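**Preltska** is an open communication standard for industrial machines, used mostly in small and mid-sized factories where equipment from many makers has to work side by side. It sets out how a machine introduces itself on a plant network, how it proves that it is what it claims to be, and how it shares readings and takes orders from other equipment. The name comes from the small town of Preltska, where the first working draft was put together over a long and, by most accounts, very well-fed July.

## Background

Anyone who has spent time in an older factory will know the trouble Preltska was meant to ease. A packaging line might hold a conveyor from one company, a labeler from a second and a scale from a third, each speaking its own language and each guarded by its own password, quite often the one it left the warehouse with. Getting them to talk to one another usually meant custom wiring, custom software and a patient person who remembered how it had all been done the last time.

Three firms took up the problem together. Lurel made controllers and knew the hardware side, Irnora wrote license and key management software, and Sengar ran the network equipment that tied everything together. They had been polite competitors in a few corners of the market, and the early meetings are remembered as friendly but slow, with a good deal of time spent agreeing on what the word "device" should mean.

## How it works

Every Preltska machine carries a digital identity, stored in a protected chip or, in older equipment, in a small plug-in module. When the machine joins a network it presents this identity to a local registrar, which checks it against a list kept by the plant. The registrar then hands the machine a short-lived pass that says which other machines it may speak to and what it may ask of them. Passes expire after 8 hours, a length chosen to match a common work shift, and are renewed quietly in the background so long as nothing looks out of order.

Messages themselves are kept plain. A reading has a name, a value, a unit and a time, and very little else. The authors felt strongly that a maintenance worker should be able to open a message and make sense of it without a manual, and this homely preference shaped a great many later decisions.

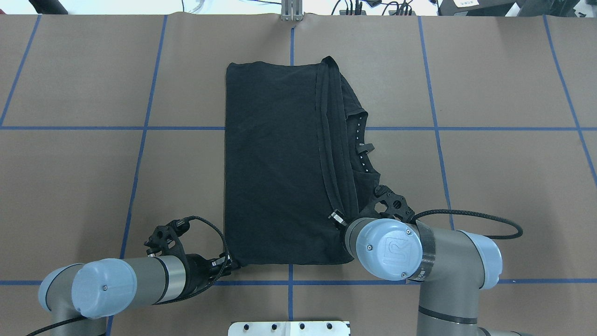
*A folded black T-shirt on a paper-covered surface marked with blue tape.*

## Profiles

The core of the standard says nothing about any particular trade. That work is left to profiles, which are add-on documents describing the readings and commands that a given kind of equipment ought to support. The textile handling profile, for instance, covers cutting tables, folding stations and bagging machines, while the food profile spends many pages on temperature and cleaning cycles. A plant may use as many profiles as it likes, and a machine may belong to more than one.

## Adoption

The public register of approved equipment lists 2644 device types, of which 1424 support the full security layer. The remainder use a lighter version meant for simple sensors, which identifies the device but does not scramble its readings.

Uptake has been strongest among furniture makers, bakeries and textile workshops. Larger manufacturers have tended to stay with the systems they already own, though several use Preltska at the edges of their plants, where outside suppliers bring in their own machines for a season.

## Criticism

The most common complaint concerns the registrar. If it goes down and stays down, passes begin to run out and machines stop trusting one another, a situation that can bring a line to a halt. Later editions allow a second registrar to stand by, but setting one up takes some care, and smaller shops have often gone without.

## See also

- Industrial Ethernet
- Machine identity
- Public key infrastructure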